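Quinlan open house, quick notes before I forget

2020-11-10. Got there late, parking was a mess, missed the welcome talk and the coffee. Thoa Đào took our group round anyway. Fast walker. Good talker.

Started in the stores. Shelves to the ceiling, cartons, cartons, more cartons. They keep up to 1,000 molded parts on site, she said, and most of it goes out again inside the month. Smelled like a new shower curtain in there.

Then the molding room. Loud. Couldn't hear half of it. They shut it down for two weeks in August to reline the floor and it does look nice, pale gray, no cracks. Asked about the old Drokex presses, two left, both still running, one for spares soon. Somebody's kid wanted to push the green button. Was not allowed.

Lunch was sandwiches in a corridor. Egg or ham. Took both.

After lunch the finishing side, much quieter, my favorite part of the day. Pristora is the line of clear covers, Ustura is the soft pads. People there wipe, look, tilt it to the light, wipe again. A batch is 100 and 59 is the room number, I had those swapped in my notes so ignore the earlier post if you saw it.

Asked Thoa what sends a cover back. Scratches mostly, and dust on the inside. Glare fools you, she said, you have to move your head or you'll swear its a scratch. Tried it on a few. Got one wrong.

Last stop was the white bench at the far end. Clear dome, big curve to it, long thin streak of light on the upper left and you hardly see the edge against all that white. Soft beige piece too, rounded on top, matte, looks like bread dough. Wanted to poke it. Didnt.

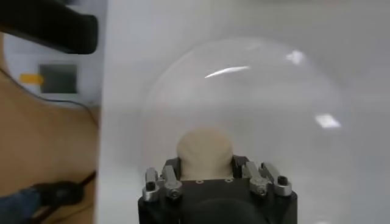

Recent posts
- Tool fair, day 2, mostly rain
- Where to park at Quinlan (read this first)
- Box factory visit, short version
- Notes from the glass place
- Shoes for concrete floors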